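Trodon TG-2 Two-Finger Gripper with Wrist Camera
Mulder part line: end effectors / manipulation research 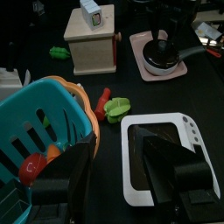

Farzana Sikder wrote in to ask whether the fingertips can be swapped without repeating the camera calibration, and added that on her old gripper every tip change cost half a morning. They can. The camera bracket bolts to the gripper body and the fingers mount on separate carriers, so the camera-to-wrist transform is unaffected. The tip offset does change and has to be entered again in the Estik driver.

Overview

The TG-2 is a parallel-motion gripper for tabletop work with small, mixed objects: toy food, toy cookware, baskets, trays, blocks. The fingers are matte black and taper toward the tip, so one finger can go down beside an item in a crowded basket. The wrist camera keeps both fingers in view during the approach, and the recorded images can be used for teleoperation or for policy training without an external camera.

Fingers

The standard fingers suit rounded plastic parts and short handles. Flat items lying flush on the table, such as cards and thin trays, are harder to pick up and are better approached at a raised lip or corner. A soft pad set is sold separately. We recommend the pads for glossy plastic — bare tips tend to slip on curved surfaces at low force settings.

Camera

Fixed focus, global shutter, USB-C. Exposure is set to automatic at the factory. On a black tabletop, automatic exposure will brighten the image and wash out white objects; lock it by hand before recording. Dark items against a dark table remain difficult at any setting, and a side light does more for them than added gain.

Service life

The finger carriers are rated for 300 hours of continuous cycling between greasings. Our bench unit at Grollanport has logged 2,531 hours. Its drive belt was replaced once, in November, and the original motor is still fitted.

In the box

Gripper body with standard fingers
Wrist camera and bracket
Power and data cable, 200 cm
Hex keys and spare tip screws
Calibration card

Ordering notes

The adapter plate is not included. State your arm model when ordering so that the bolt pattern can be checked. Units with the older 57 mm bracket accept the new fingers but need driver version 3 or later. Questions about mounting go to Réka Vass, returns and repairs to Noémi Kerekes.

Page revised Jun 2, 2025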